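4.2 Mandate size and the durability of advisory councils

The second question concerns whether the number of members in an advisory council affects how long its recommendations remain in use by the negotiating parties. We coded 56 councils convened in support of inter-communal and cross-border talks. A council was included if it had a written mandate, if it met at least once in person, and if its members held no voting role in the talks themselves. Panels convened by only one party were left out, as were bodies set up after a settlement to monitor its terms.

Membership was taken from the founding document where one existed. In the Hurnska talks the founding document gave no number, and the attendance list of the opening session was used instead. Members who were named but never attended were kept in the count, in line with the treatment of absent delegates in Section 3. Councils with 6 or fewer members are called small in what follows; all others are called large.

Durability was measured from the text of later agreements. Each recommendation was broken into separate clauses, which gave 300 clauses across the full set. A clause was scored as retained if its operative verb and its object both appeared in a later signed text, even when the order of terms had changed. Two coders worked independently, and disagreements were settled by discussion. Most of these concerned clauses on revenue sharing, where the wording was often moved to an annex and joined to other terms. 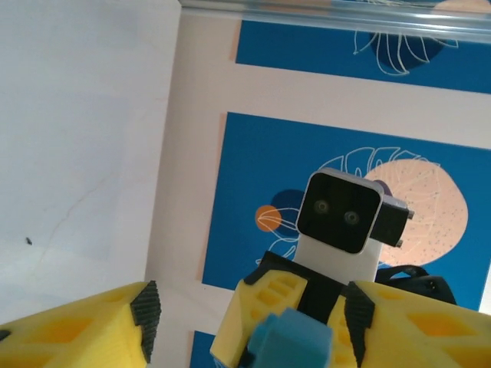
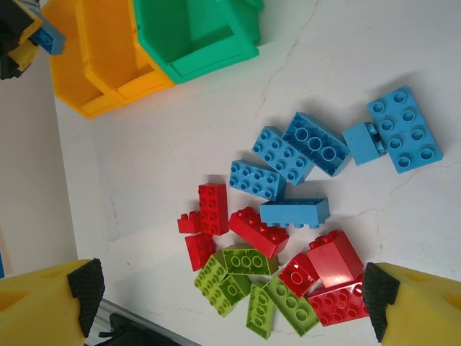
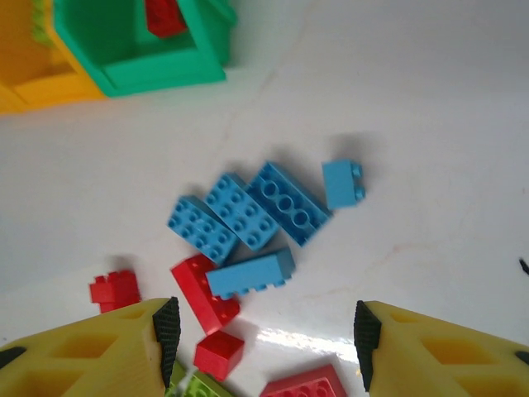
Figure 3. Tabletop with toy building bricks (center and right); blue foam cube held low in the foreground (left).

Small councils retained a larger share of procedural clauses, such as those on the order of speakers, the language of the minutes, and the notice required before a session could be suspended. Large councils did better on clauses dealing with territory and return. The difference is partly one of timing. Large councils tended to be convened late, when the parties had already narrowed the territorial questions, and their clauses were often close to language that was in circulation before the first meeting.

The Truko and Azar cases show this clearly. In Truko, a large council was appointed after the draft map had been exchanged, and its clauses on the river crossings repeat the draft with small changes in tense. In Azar, a small council was in place from the start. Its proposals on the crossings were dropped at the second round, but its rules for closed sessions were carried through to the final text.

Drakum does not fit either pattern. The council began small and was enlarged twice, both times at the request of the same party. We coded it by its size at the time each recommendation was issued – a choice that splits its clauses between the two groups. Removing Drakum from the set leaves the direction of the result unchanged for procedural clauses and weakens it for territorial ones.

Seniority of members was tested as a control. Former heads of government were present in both groups, and their presence had no consistent relation to retention once the stage of the talks was taken into account. The coding of stage is described in the next section.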